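French-door fridge: upper shelf warmer than the drawers?

Patodel
Upper shelf reads 5 degrees C warmer than the drawers. Door seals are clean. Where should cheese and cured meat go? 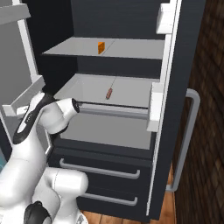
I log at 7 a.m. every Monday and the gap never closes.

Impi Tuominen
Check the air return first. Keep items 30 mm clear of the back wall, then wait a full day before reading again. Hard cheese tolerates the upper shelf – soft cheese does not.

Also check that both doors close flush at the center seam.
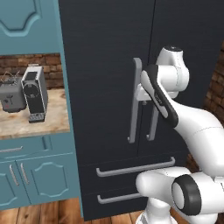
Sketadach
Put a glass of water on each shelf and measure that. Air readings jump whenever a door opens. Whole dry sausage is fine up top, sliced goes in a drawer.
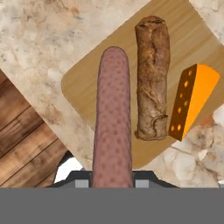 Speckled sausage

Mine was the damper. Replaced it in June.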